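Progress update for Gilani, second reporting period
2018-10-29

Hi all, and thanks for the extra time on this one. I was hoping to send it at the end of September, but the grip calibration took longer than I'd planned and I wanted real numbers in here.

Where we're at

The hand-held gripper work is humming along! We now have 930 usable two-handed demonstrations in the Altier set, all gathered in ordinary homes (the lab bench gave us lovely clean data and a policy that fell over the minute it met a kitchen). Another 195 takes went in the bin, mostly because the tracking on one hand drifted away from the other partway through.

What we've been picking up

Groceries and snacks, mainly. I wanted a mix of stiff things and floppy things, and I wanted both hands busy at the same time, so the person on the grippers might have a carton in one and be reaching for a bag with the other. The bags are the hard part. They crumple differently every single time, and our old labelling scheme had no good way to say "sort of holding it".

Small cartons have been much kinder to us. The padded jaws grip them square on the sides, and we stopped fussing about which way up the box is, so the set has plenty of upside-down ones like this little pine nut box.

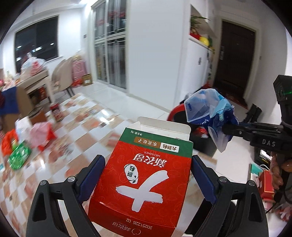 First training result

We trained the Pruleo policy on the whole set and ran it on the arm pair. It managed 68 per cent on cartons it hadn't met before, any way up. Bags came in at 19 per cent, which I'm not thrilled with, but the earlier version never got one at all, so I'll take it. Most of the bag failures look the same: the jaws close a touch early and pinch air.

Money and next steps

We're on budget. The one change I'd like your okay on is moving the leftover travel money over to a second set of jaw pads from Closel, as the current ones are wearing at the tips. After that it's bags, bags and more bags, with the new labels. I'll send the failure clips separately once I've finished sorting them.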